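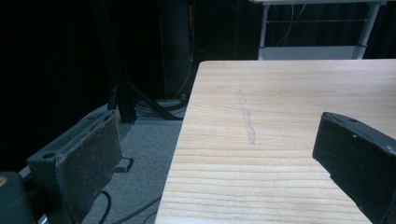 R. Hashemi

March 30, 2019

Re: [table-care] Pale mark in the middle of a light tabletop

Hello everyone, and thank you for such a kind reply to my first question on the list! I had half expected to be told to look in the archive (I did look, I promise, but it is mostly water rings and candle wax).

> Before you put anything on it, can you tell us whether the
> mark is in the wood or on the wood? They get treated in
> completely opposite ways. A scratch goes down, and a bit of
> old glue or tape sits up. Run a fingernail across it, not
> along it. Also, which way does it go compared with the grain?
> And please don't start with sandpaper. I took 200 grit to a
> dresser top once over a mark that would have come off with a
> damp rag, and I have had to look at the dull patch ever since.

So, the grain first, because that one I can answer. It runs side to side, nice and straight, and the mark goes very nearly straight across it, leaning a little to the right. It is a long skinny thing close to the middle of the top, paler than the wood, and it looks rougher too. The edges are what puzzle me. I would have thought a scratch would have a clean line to it, and this has little frayed bits, almost like the torn edge of a paper towel. Then again, I suppose a scratch going across the grain could pull up fibers and look just like that. You see why I'm writing to you all.

I did the fingernail test twice, once before breakfast and once after, and I got two different answers. The first time I was sure I felt something sitting on top. The second time I felt hardly anything at all, and now I don't trust either one. My nails are very short from gardening, so maybe the edge of an old library card would be better? If anyone has a favorite thing for this, please say.

A bit about the table. I bought it used when we moved to Brirano in August, from the Kaller secondhand store out by the highway, and I paid 90 dollars for it, which I still think was a good price. It's a pale blond color with fine cream and tan stripes, and it stands on the gray carpet in the back room where I cut fabric and wrap packages. I don't know what the finish is, or whether there is much of one. The store didn't know either, though they were very nice about it and helped me get it into the car.

As for what might have made the mark, I have two suspects. One is the Grilent tape I use for packages, which is wonderful on cardboard and leaves a whitish fuzz on everything else if you pull it up too slowly. The other is my metal ruler, and I would rather not think about that. I can't say when it appeared. It could have come home with us from the store, for all I know – I had a cloth over the table for most of the winter.

> If it does turn out to be sticky stuff, start dry. A soft
> cloth, then a plastic scraper held nearly flat, then a cloth
> that is barely damp with a drop of dish soap. Try it near a
> corner first. Stop there and write back before you go on to
> anything stronger.

I have the soft cloth and the dish soap, and I have ordered a plastic scraper. When you say nearly flat, do you push it with the grain even though the mark goes across? I can imagine catching one of those wood fibers and making the whole thing longer. And how long should I let the corner dry before I decide it came through all right? Overnight seems safe to me, but I tend to be overly careful with furniture and not nearly careful enough with sweaters.

If it turns out to be a real scratch, I may well leave it alone. It's a work table, and I only notice it when I sit down in the afternoon and the fabric is put away. I would like to know what it is, though, before I go setting more packages down on it.

Thank you again, and I'll write when the scraper comes.

R. Hashemi
Brirano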